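Subject: Re: [grundby-users] Batch export stops partway through
Date: 7 October 2024

> We moved our catalog over to Grundby in September and the import
> went fine. Now I am trying to export everything to CSV for the
> annual report. The job stops at 594 records every time and there
> is no error on the screen. We have a little over twice that many.
> Is there a limit I am missing? Running the version that ships
> with Ivitora, default settings.

There is a limit, but it is 1,000 records per job, so you are not hitting that one yet. You will need to split the export anyway once you get past the first problem.

A stop at the same record every time usually means a bad character in a text field. We had this with our own catalog after the move from Troncoso. The old system let people paste in curly quotes and line breaks, and the import kept them. The CSV writer does not like a line break inside the notes field. It closes the file and reports the job as done.

To find the record, sort by internal ID before you export, then open the last row of the CSV. The bad record is the next one in the list. Open it, clear the notes field, save, and type the notes back in by hand. Pasting them back brings the same characters along.

If you have a lot of these, set the batch size to 200 under Export - Advanced. The job then writes a separate file for each batch, and a bad record only costs you the rest of that batch. We ended up with 2 short files and fixed those.

One more thing to check is the attachments box. If it is ticked, the job also pulls every linked picture at full size, and the export takes far longer. For a report you can leave it off. The thumbnails are enough to tell which record you are in.

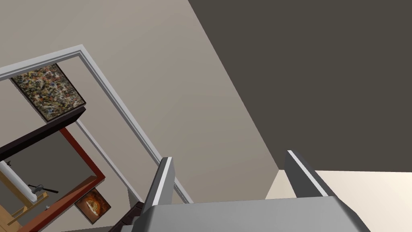
Gripper, close view, tilted room. Computer render.

The file name and the link still go into the CSV with the box off, so you can match them up later.

The Grulton plug-in has its own export button and ignores all of these settings. Use the one in the main menu.

If it still stops after that, post the last few lines of export.log to the list.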